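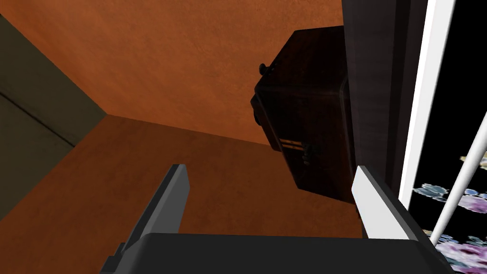 Minutes, Dranolport Players, spring production meeting, Saturday, started late as hall was locked. Present: Glória Meireles (chair), Liviu Gavrilă (minutes), Pat, Joan, Keith, both Sams, Denise from 11. Apologies: Marcus, Yvonne. Last minutes agreed, one correction, it was Joan who offered to lend the card table and not June. Set for Act 2: Glória wants the parlour walls orange, all of them, no paper, no stencils, flat orange meeting at the corners like the surfaces in the picture at the top. Keith thinks it will look like a takeaway under the lights. Sam B likes it. Dark wood furniture against it agreed by everyone, even Keith. Test flat to be painted before we buy the lot.

Paint
Keith got a price from Nazarenko for trade emulsion, seems fair. Need enough for 8 flats plus touch ups. He'll ask if they take back unopened tins. Old blue from the panto has to be covered properly this time, two coats of white first, we all remember it coming through. Brushes are in a state. Denise has rollers.

Money
Balance stands at 1,581 pounds after the hall deposit. Script licence still to come out of that. Joan asked what we spent on the raffle hampers and whether we got it back, answer was yes but not by much. Agreed a limit of 90 pounds for paint and 80 for props, anything over to come back to Glória first. Please hand in reciepts, not a text saying what it cost.

Casting
The aunt still not cast. Pat will read it at rehearsals for now. Sam H can't do the matinee if his shift doesn't move, will know by end of the month. Liviu asked if the vicar part could be cut down, Glória said no, then said she would look at page 40 onwards. Long chat about accents. Decided no accents.

Rehearsals
Act 1 off book by the second week of May. Tuesdays 7.30 sharp as the yoga lot need the hall cleared and we keep eating into the warm up. Side door only, front one sticks. Whoever is last out checks the urn.

Costumes
Denise has been through the rail. Most of the jackets OK, two have moth and need to go in her freezer for a week. Short of hats. Nothing green or rust coloured for the Act 2 people or they will vanish into the walls. Pat's dress was going to be rust so that needs a rethink, she has a navy one that might do with a different collar. Denise to see it Tuesday.

Lights and sound
Tomalico can hire us the same desk as last time, same rate if booked before May. Agreed, book it. Keith wants a warmer gel for the evening scene, Sam B pointed out the walls will be doing that already. Leave till test flat is up and we can try it. Doorbell sound is too modern. Joan has a real bell, will bring.

Tickets and posters
Grirow printing our posters again, A3 and a few A4 for shop windows. Proof went round the table, date right, "interval refreshments" spelt wrong, Liviu to send back. Prices stay as they were. Discusion about card payments, Sam H has a reader, signal in the foyer is poor but works by the window.

AOB
Kettle. Pat's neighbour is getting rid of a chaise, too big for Joan's car, can anyone with a van let Glória know. Someone has left a casserole dish in the kitchen with a blue lid, please collect.

Actions
Keith: paint, test flat
Denise: jackets, hats, rollers
Liviu: poster proof, book desk
Glória: page 40, find an aunt
Joan: bell, card table

Finished 12.20. Next meeting same place, Keith has the key.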